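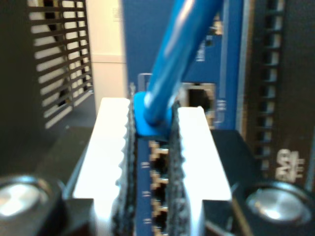

Sinéad Moriarty
Screenings desk, Mukora

Section 4: Setting up the Clallari screener player

For reviewers watching the Hájek miniseries ahead of broadcast. Read before you press play, links expire Friday.

1. Open the invite email. Click the link once. Clicking twice burns a second view, and you get 4 per episode.

2. Enter your six-digit code. No spaces. Pasting it in from a phone usualy adds one.

3. Pick a picture setting. "Cinema" for the finished episodes, "Rough" for episode 3 – effects and score are temp on that one, so no reviewing the music please.

Note: wired connection if you have one. Player drops to low quality fast on shared wifi.

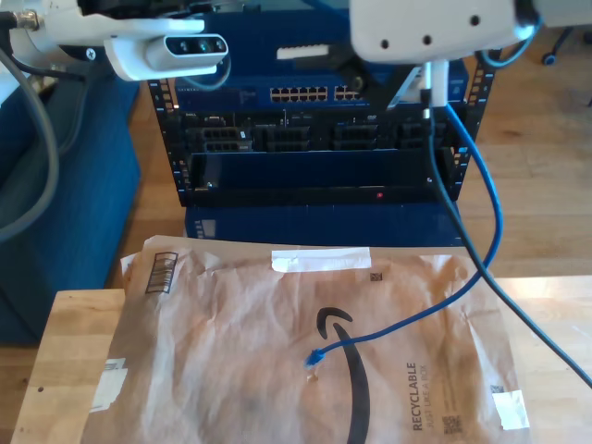 Fig. 2 – Blue ethernet cable with RJ45 plug.

4. Set brightness to 70. The campaign bus scenes are dark on purpose. Anything lower and you lose the faces in the back seats.

5. Turn on subtitles if needed. English only for now. The Senate speech in episode 2 has a line missing, we know.
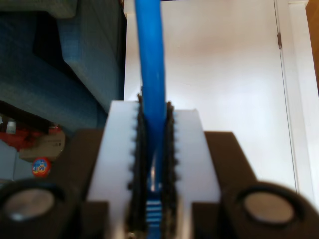
The timeline bar under the episode shows where the embargoed scenes are. Drag along it to jump, or hit the arrow keys for ten seconds either way. Embargoed parts are colored a strong glossy blue, close to the long rod between the two white fingers in the photo, everything else stays gray. Don't quote dialog or describe the plot from a blue part untill the episode has aired.

CAUTION: your name is watermarked on every episode. Screen grabs get traced. Use the press stills on the Peltonance page.
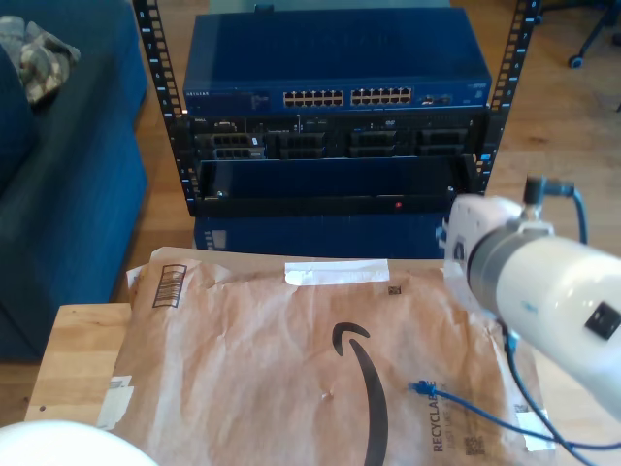 If playback stops

Error 606 – session open on another device. Close that one, wait 9 minutes, log in again.

Black picture, sound OK – second monitor. Unplug it.

Still stuck? Reply to the invite email with the episode number and the time on the bar.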